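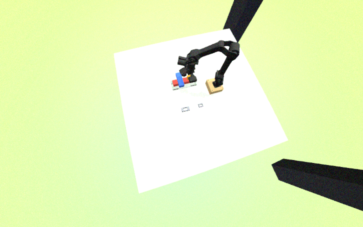

The Kalcombe cell is a small robot workstation for stacking and fitting toy-sized blocks. It exists as a physical bench and as a simulated copy, and the two are kept in step so that a routine can be tried in software before it is run on the machine. The simulated cell is drawn very plainly: a square white platform set against a yellow-green background, with a black jointed arm rising from a light-brown square pad and reaching over to a group of coloured blocks, a blue one crossing a red one on a pale base plate. The arm ends in a two-fingered gripper. Most of the lower part of the platform is bare, apart from a pair of small square outlines higher up towards the arm.

The cell takes its name from Kalcombe, the town where the first bench was built. Its layout and upkeep routine were written down by Arūnas Krūmiņa, a technician, and his notes are still the basis for both versions.

Layout

The physical bench follows the same general plan as the model. The arm is fixed to one side of the working area and reaches across it, which leaves open surface in front for laying out parts. The base pad is bolted through the bench top and is never used as a shelf or a rest for tools. Krūmiņa's notes are firm on this point, as an earlier bench had its pad pulled slightly out of level by a vice that was clamped to it over a winter.

In the model the positions of the pad, the base plate and the blocks are held in a single settings file, known as the plan. All distances in the plan are measured from one corner of the platform. The centre of the pad was chosen as the starting point in the first edition of the notes, but it was hard to reach with a ruler on the physical bench and the corner replaced it.

Setting up the simulated cell

The model is loaded in a fixed order. The platform comes first, then the pad, then the arm, then the loose parts. If the blocks are loaded before the arm they may drop a very small distance and settle at an angle, and the fault is easy to miss when the platform is viewed from above. The Husov loader, used with the cell from the start, does not check for this.

Once everything is loaded, the arm is sent to its rest position and the joint readings are compared with those in the plan. A reading that is out by more than a small margin usually means that an older arm file has been picked up. The remedy is to clear the stored copy and load the cell again. Changing the plan to match the wrong reading is a common mistake among new users and leads to trouble on the bench later.

The gripper is then opened and closed with nothing between the fingers. They should meet evenly. In the model an uneven meeting is nearly always caused by a wrong zero on one finger, while on the bench it is more often dirt or a worn pad.

The contact settings are left until last. They govern how firmly the fingers hold a block and how readily one block slides over another. Settings that are too stiff make a held block shiver or jump out of the fingers, and settings that are too soft let the fingers sink into it. The notes give starting values for each size of block and advise changing one value at a time.

Views

The platform can be looked at from several directions. An oblique view from above is the usual choice for checking that blocks are lying where the plan says they should be, but it is a poor guide to height. A fingertip that seems to rest on a block may be hanging a little way over it. For this reason the notes ask for a second, level view before any judgement is made about a grip. Shadows help to some degree, though they are faint in the standard lighting and are often switched off to save time on slower computers.

Colours in the model are kept strong so that parts can be told apart at a small size. The blocks used on the bench are painted to match. When a supplier changed its red paint, the model was altered to follow, and the file history for that week records little else.

Setting up the bench

On the bench, the order of work differs slightly. The arm is checked before any parts are put out, with the power off for the first stage. Each joint is moved by hand through part of its travel and felt for roughness. The cable is then followed from the pad to the wrist - it should have slack at the elbow but not enough to droop on to the working area.

With the power on, the arm is run slowly through the rest position and back 3 times. The person doing the check stands clear, with the stop button within reach. Only after this is the base plate laid down and squared up against a metal stop. The stop is taken away before the arm is used, and a hook was added to the side of the bench so that it can be seen to have been put back.

Upkeep

The physical cell is given a short check before use and a fuller one every 6 weeks. The fuller check covers:

Fixing bolts at the pad, tightened in a cross pattern
Finger pads, cleaned with a dry cloth and replaced in pairs
Joint covers, wiped and looked over for cracks
Cable ties, cut and renewed if brittle
Rest position, measured against the plan

Finger pads wear fastest. Replacing only one of a pair shifts the centre of the grip, and blocks are then set down slightly to one side. The shift is small on a single block but adds up in a stack.

The model needs less attention, but it is not left alone. Any change made to the bench is entered in the plan on the same day, and the reverse also applies. The plan had reached version 392 by the June in which the notes were last revised, most of the changes being corrections to block sizes.

Common faults

Drift at the wrist is the fault most often reported on the bench. The gripper arrives over the right spot in the morning and is slightly off by mid-afternoon. Letting the arm warm up with slow empty movements before the first measurement removes most of it. The model has no equivalent, and a routine that works well there may still need a small correction when it is moved across.

Blocks that overlap at the start are the most common fault in the model. When 2 parts share the same space, the simulator pushes them apart sharply at the first step and one may leave the platform. The cure is to raise the upper part slightly in the plan and let it settle.

Related cells

The Figueiredo cell uses the same plan file with a longer bench and a different base plate. The Dundia cell is older and was built without a simulated copy; one was added afterwards from measurements, and its rest position is still given from the centre of the pad.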